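Section 3: Running the folding table on open day

I'm Domnica Ciobanu, and I've run this table at the Totmont open day since we first let people in. This section covers the demo itself. If the bench isn't powered up yet, go back to section 2 and do the checks there first – I'll wait.

What visitors get to do is simple. They pick up the two hand-held grippers, one in each hand, and fold a small cloth with them. They're doing the same job our people do all week when we record folding for the Pranine project, so please treat it as real work and let them take it seriously. Most of them do! The kids especially.

Before the doors open

1. Put the white board on the table and push it back until a strip of wood shows behind it. Smooth it with your forearm. You won't get every ripple out and you can stop trying after a minute.

2. Set the black wire rack near the middle of the board, toward the back. Leave enough room in front for a cloth to lie flat.

3. Pick one cloth and keep the others in the drawer. I like the striped ones for visitors because you can tell at a glance if a fold is crooked.

4. Run both gripper cables out to the sides. Neither one should cross the part of the board where the cloth goes.

5. Look at the fingertips. Ours get chewed up along the lower edges, and a bit of raggedness is fine. If a piece is hanging far enough to catch the loops in the terry, trim it with the small scissors.

Caution: don't trim the flat inner faces. Those are the gripping faces, and if you nick one you'll be swapping the whole tip with a line of people watching you. 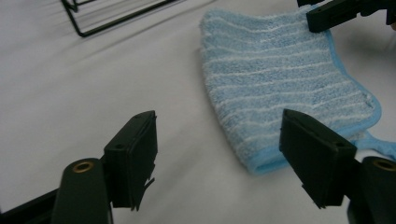

6. Open and close each gripper a few times. You want the same easy travel on both sides. If one feels gritty, wipe it down and try again, and if it's still gritty, use the spare pair from the Jelldale case.

7. Start a test recording, fold the cloth once, stop, and play it back. The counter on the laptop should go up by one. When I wrote this we were at nearly 3000 saved folds, so don't be alarmed by the big number, and please don't reset it. (Iresha Herath reset it last November and we're still finding duplicates.)

Showing a visitor how to hold them

I used to explain this with a poster. Now I just pick up the grippers and do a fold while I talk, and it goes much faster.

8. Ask the visitor to stand square to the table and turn their palms up. Lay one gripper in each palm so the body rests there and the black fingers point in toward each other.

9. Let them squeeze on nothing for a bit. Everybody squeezes too hard at first. Tell them to hold it like a sandwich they don't want to squash.

10. Have them take one corner of the cloth with the right gripper and lift it a little, then set it down again. No folding yet. They need a feel for how thick the cloth is at the binding, where it's much stiffer than in the middle.

11. Now the fold. One side over, let go, smooth the edge with the back of a finger, then the second fold the other way. Slow is good. If they rush, the under layer slides out past the top one and they end up chasing it.

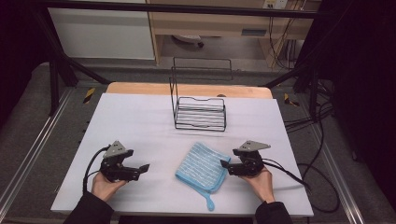 12. Three tries per person is the limit when there's a line. If it's quiet, let them go until they're bored.

Note: the hanging loop is the part people fight with. You don't have to tuck it under. We count a fold as good if the edges meet, wherever the loop ends up, and I'd say so early so that the perfectionists can relax.

Note for the left-handed: nothing to change. Both grippers work the same way, so they can lead with whichever side they like.

Keeping the floor safe

13. Visitors stand on the open side only. The hazard tape on the uprights is there for a reason, and small children will put a hand on the bars the second you look away.

14. Spare cable stays coiled on the floor beside the table, out of the walkway. Check it each time a group leaves. Feet move it.

Caution: if a gripper gets dropped, stop the recording, put it aside and use a spare, even if it looks fine. Write it on the Dimaculangan sheet with the time and I'll check it over in the evening.

When the group moves on

15. Stop the recording and type the first name only, or leave the box blank. Some people don't want to be in it and that's their call.

16. Shake out the cloth, put it back in front of the rack, and rest the grippers on the board with their tips off the cloth.

Go to section 4 for shutdown and charging.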